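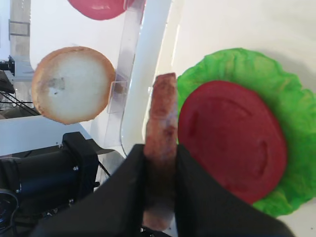 PRESS RELEASE
Bramgate, March 16, 2022

Noria puts toy burger set on sale in May, and asks buyers to doubt it

Play food is often sold with large promises about learning. Noria makes none for its new burger set. We have yet to see good proof that stacking lettuce and tomato teaches a child anything.
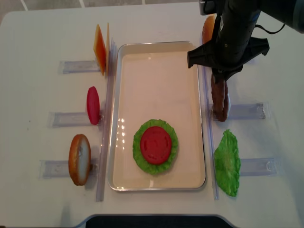 The set has bun halves, a patty, cheese, tomato and lettuce. It was tried in 97 homes in Prindcombe, where plenty of parents asked if the world needed another toy burger. Fair question. The first run is 3,000 sets.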